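The Culleck Fabric Shaver, Four Months In
by Amerley Dramani
Jun 27, 2019

I have a dark gray problem. Half my closet is charcoal, and charcoal shows every single bit of fuzz!

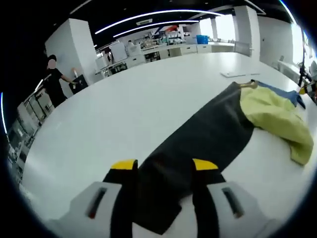
What I like

It's quick. I did two sweaters and the elbows of my old Pulcombe cardigan while a pot of rice cooked, and the little cup was packed with lint by the end (gross, but so satisfying). The Culleck cost me $19 and runs off a cord, so it doesn't get slow and sad halfway through a sleeve like my last one did. There are 4 height settings. I use the second for almost everything and the lowest only on coats.

What I don't

The noise — my dog leaves the room. Also the cup pops off if you bump it, and then you're vacuuming. And please go easy on anything loosely knit. I pushed too hard on a scarf and now it has a hole the size of a pea.

Should you get one?

If you own wool, yes. My sister has the Karpenko, which costs twice as much and does look nicer on a shelf, but we tried both on the same blanket and couldn't tell whose half was whose. Spare blades come in packs of two.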